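Preguntas frecuentes: demostraciones por control remoto en el simulador
Proyecto Pliro / tarea "bloque al cuadrado azul"
Última revisión: 7 oct 2026

Para los que empiezan a grabar este mes. Leer entero antes de pedir turno, por favor. Lo que falte, a Teresa Moriarty.

¿Qué hay que hacer exactamente?
Mover el bloque negro hasta dejarlo dentro del contorno azul. Nada más. La tarea se enseña con ejemplos: tú manejas las pinzas, el sistema graba, luego se entrena con eso.

¿Dónde tiene que acabar el bloque?
Dentro de la línea azul. Si pisa la línea no vale. Si queda girado, vale siempre que no se salga. Antes de empezar comprobar que el cuadrado está vacío; si no lo está, reiniciar escena.

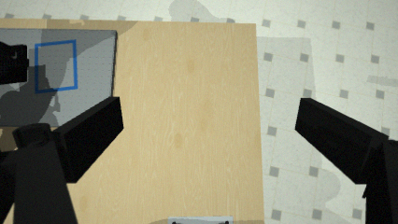 Vista desde arriba: contorno azul sin nada dentro, pinza abierta.

¿Cuántas demostraciones por persona?
10 por turno. El objetivo del conjunto son 1000 válidas, vamos por partes. No hace falta correr, las que salen atropelladas acaban casi siempre en la papelera.

¿Qué cuenta como válida?
Empieza con las pinzas abiertas y vacías, termina con el bloque dentro y la pinza retirada. Menos de 55 segundos. Un reintento de agarre se acepta. Dos ya no, cortar y repetir.

¿Puedo usar el brazo que quiera?
Sí, pero solo uno por demostración. El otro se deja quieto y apartado. Quieto de verdad: si lo mueves un poco por costumbre también queda grabado y el modelo lo aprende. Ya nos pasó en abril y hubo que tirar una tanda entera.

¿Cómo se cambia de brazo?
Botón lateral del mando, mantener pulsado hasta el pitido. El cambio solo entra con la grabación parada. Si pulsas en mitad de una toma no pasa nada, lo ignora.
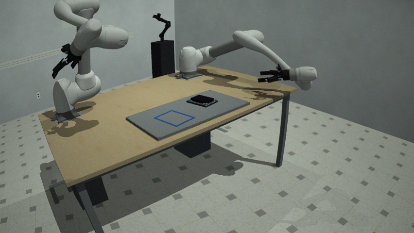
Puesto completo en simulación, los dos brazos montados al fondo de la mesa.

¿Qué cámara miro mientras manejo?
La que te resulte cómoda. La general sirve para acercarse, la de la pinza para el agarre. Se graban todas a la vez, así que da igual cuál tengas en pantalla. Murray trabaja casi todo con la de pinza, Siobhán al reves.

Me mareo con la cámara de la pinza
Normal los primeros días. Bajar la velocidad del mando en Ajustes > Movimiento. Descansar entre tomas. Si sigue, usa la general y ya está.

¿Cómo agarro el bloque sin arrastrar la bandeja?
Es el error más común. Abrir del todo, bajar en vertical y cerrar sobre los lados del bloque, por encima del borde de la bandeja. Parar un momento. Subir recto. Nada de salir en diagonal.
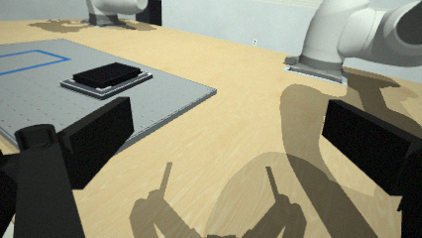

Si al bajar una punta toca el borde de la bandeja, subir y corregir, no empujar. Empujando a veces se consigue, pero la toma enseña justo lo que no queremos.

¿Por qué la simulacion y no el robot de verdad?
Más barato, se reinicia con una tecla y nadie tiene que estar al lado de la seta de emergencia. Luego se hace una tanda corta en el robot físico con Angus Whitelaw. Para esa hay formación aparte, no basta con esta página.

¿Vale guiar el brazo con la mano?
En el físico sí, en modo libre y solo con Angus delante. En simulación no hay nada que agarrar, todo va con mando.

El bloque ha atravesado la mesa / ha salido volando
Cosas del motor de física. Descartar, reiniciar escena, seguir. Si se repite en la misma sesión, anotar la hora y mandar el registro a Darragh Ó Gríofa.

¿Cómo descarto una toma?
Tecla D al acabar. Te pide motivo: elegir de la lista, "otros" solo si no queda más remedio. Las descartadas se guardan aparte, no se borran.

¿Quién revisa?
Primero el filtro automático, después una persona. Si te rechazan una y no estás de acuerdo, responde al aviso con el numero de toma.

¿Qué resultado está dando?
En la última prueba interna, 94 % de aciertos en simulación, con la bandeja en su posición habitual. En el físico todavía no damos cifra.

¿Puedo llevarme los datos para mi trabajo de curso?
Pregunta antes a Teresa. Los vídeos normalmente sí, los registros de mando depende.

No encuentro mi turno en el calendario
Recargar la página. Si sigue sin salir, escribir al canal de turnos, no al correo, que se mira poco.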